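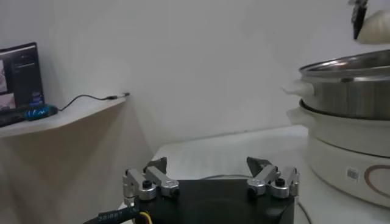
How much weight can the Leden wall shelf carry?
Fixed to a solid wall with the supplied brackets, the shelf carries up to 5 kg spread evenly along its length.

Leden Wall Shelf, light wood tone

The Leden shelf is part of the Judel range of furniture for workrooms, offices and study areas. It is intended for use above or beside a table, where it keeps small equipment and papers off the work surface. The front corner is rounded, and the light wood tone suits plain white walls and pale tabletops.

Each shelf is delivered with two concealed brackets, a drilling template and a printed fitting guide. Screws and plugs are not included and should be chosen to match the wall. Customers fitting the shelf to a hollow wall are asked to contact us before ordering.

Length: 100 cm
Finish: light wood tone
Order number: 2000-112
Matching table: Judel, white top

Care

Wipe with a soft, damp cloth and dry at once. Do not use scouring powder or solvent. Hot items should be placed on a mat. Check the bracket screws each October and tighten them if required.

Ordering

The Leden shelf is supplied by Trirkwood to schools, offices and private customers. Orders received by 4th March will be sent with the spring delivery. Questions about larger orders may be addressed to Drita Golob, Customer Service. Fitting by Babić can be arranged at extra cost.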